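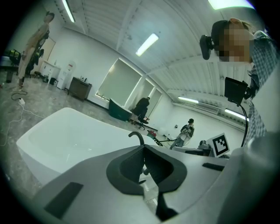
## Cleaning and descaling a freestanding tub

Most freestanding tubs sold for home use are acrylic, and most of the damage done to them comes from cleaning. The notes below apply to acrylic and gel-coat surfaces. Enameled steel and cast iron will take a slightly stronger product, but the same routine is safe on them. Last revised Jul 12, 2025.

### Weekly wash

1. Rinse the tub with warm water to carry off hair and grit. Grit left under a cloth will scratch acrylic.
2. Put a teaspoon of dish soap in a bowl of warm water.
3. Wipe from the rim down to the drain with a microfiber cloth. Turn the cloth often.
4. Rinse again, including the outside of the rim where soap runs over and dries.
5. Dry with a towel. In hard-water areas this step does more than any cleaner.

Do not use scouring powder, steel wool, or the green side of a sponge. Melamine foam is a fine abrasive and will dull a gloss finish over time – keep it for tile.

### Scale

White crust near the drain and under the spout is mostly calcium. Mix equal parts white vinegar and water, soak a paper towel, and lay it over the deposit for 10 minutes. Rinse well. Repeat if needed, up to 3 times in one session. A plastic scraper held flat will lift what is left.

Keep vinegar off natural stone floors and off any unsealed grout next to the tub. Never use it in the same session as bleach.

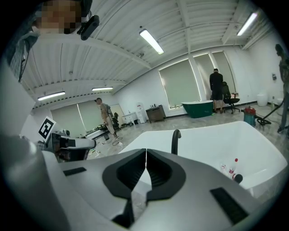

*White tub with a black spout; small bottles left in the basin.*

### Bottles and rings

Take bottles out of the basin before cleaning and before running hot water. Some shampoos and bath oils contain dyes that mark acrylic if a leak sits overnight. Metal cans leave rust rings and should be kept on a shelf or tray.

For a fresh dye mark, use dish soap first, then a paste of baking soda and water applied with a fingertip. Light pressure only. Test the paste on the outside of the tub near the floor. For a rust ring, use lemon juice and rinse after a few minutes.

### Black fittings

Matte black finishes show scale early and do not tolerate acid. Vinegar and most bathroom sprays will leave pale patches that cannot be polished out. Use soap and water, and dry the fitting after each bath.

For light scale on a black spout, the Orkar 3122 cloth (a close-woven dry cloth) works if the deposit is less than a few days old. The Cheon cloth is thicker and sheds lint on textured finishes. Neither will shift an old crust. In that case, unscrew the aerator, if there is one, and soak only the insert.
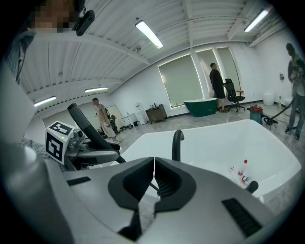
Photo: Wallemwood Home Notes

### Sealant at the floor

Some freestanding tubs have a bead of silicone at the base. Check it every January, or after any leak. Look for gaps, lifting edges and black spots that do not wash off.

To replace it, cut along both edges with a sharp blade, peel the bead away and clean the joint with rubbing alcohol. Let it dry fully. Fill the tub with water before applying the new bead so that the joint is open to its widest, and leave the water in until the silicone has cured. Stilldale sanitary grade needs nearly 2 days in a cool room. Mask the floor and the tub first – silicone smears are hard to remove from textured tile.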